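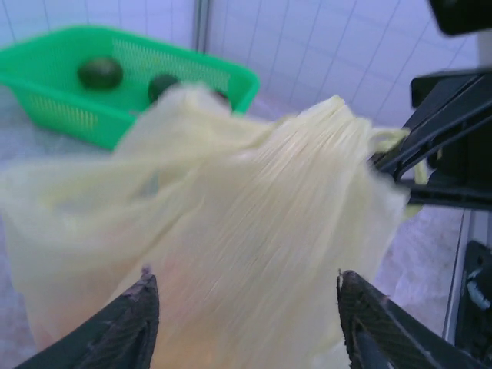

Wohin mit den alten Tragetaschen, die sich zu Hause in der Schublade stapeln? In Nerkau kommen sie jetzt an den Haken neben dem Käsestand, und wer beim Einkauf eine braucht, nimmt sich einfach eine mit.

Tütentausch auf dem Wochenmarkt startet mit Rekord

Nerkau. Was für ein Auftakt! 1219 Taschen und Tüten haben in den ersten vier Wochen auf dem Nerkauer Wochenmarkt den Besitzer gewechselt, und damit hatte im Frühjahr bei der Planung wirklich keiner gerechnet. Die Aktion heißt Prindero und funktioniert denkbar einfach: Saubere Beutel, egal ob Stoff, Papier oder Plastik, werden an einen der 13 beteiligten Stände gehängt. Mitnehmen darf sie jeder, Pfand gibt es keins, eine Liste auch nicht.

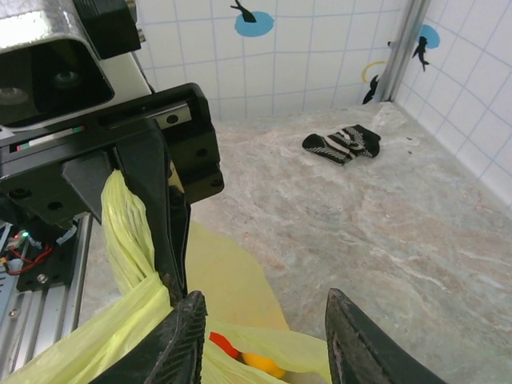 Mitgemacht haben von Anfang an die Gemüsehändler an der Kirchseite, die Blumenfrau am Brunnen und der Feinkostladen Song, der seinen Haken gleich neben die Kasse geschraubt hat. Dort war der Andrang so groß, dass zur Halbzeit ein zweiter dazukam. Besonders gefragt sind große Beutel mit langen Henkeln - Lauch und Rhabarber wollen schließlich irgendwo hin. Kleine Obsttütchen bleiben dagegen eher hängen, dürfen aber weiter abgegeben werden. Auch ein paar echte Schätzchen sind aufgetaucht, darunter ein Leinenbeutel vom Stadtfest, auf dem das alte Wappen noch mit drei Türmen zu sehen ist. Der war nach zwei Minuten weg! 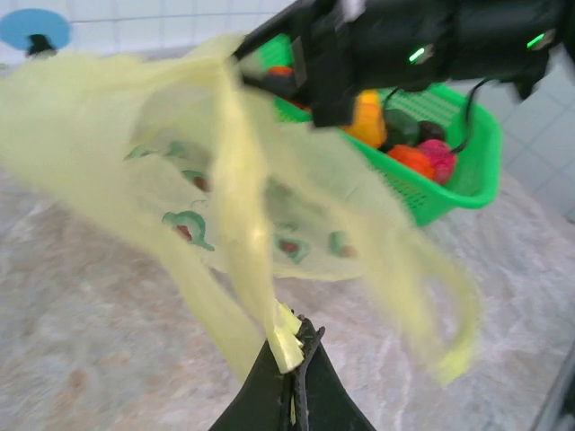

Jae-hoon Choo findet, so etwas hätte es längst geben müssen. Er habe jahrelang bei jedem Einkauf eine neue Tasche gekauft und alle anderen im Flur vergessen, jetzt gehe er einmal im Monat mit einem ganzen Packen los und komme mit einer einzigen zurück. Nur einen Haken am Brotstand, den vermisse er noch.

Den soll er bekommen. Ab Oktober ist auch die Bäckerei Zirkska dabei, dann sogar schon ab sechs Uhr früh, wenn die ersten Brote über den Tresen gehen. Fast 60 Beutel liegen dafür bereits gewaschen und gefaltet im Lager der Bäckerei. Wer gut nähen kann, ist außerdem herzlich zum Flicken eingeladen: Gerissene Henkel werden am Blumenstand gesammelt, Garn ist genug da, Kaffee auch.
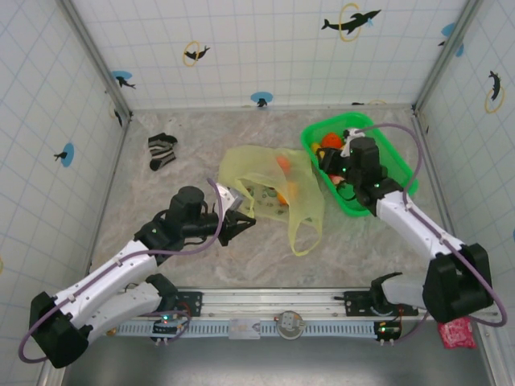
Was passiert mit Tüten, die wirklich hinüber sind? Sie werden am Marktende aussortiert und kommen nach Material getrennt in die Sammlung, Löchriges aus Stoff wird vorher noch zu Putzlappen geschnitten. Abgegeben werden kann an allen Markttagen bis 13 Uhr.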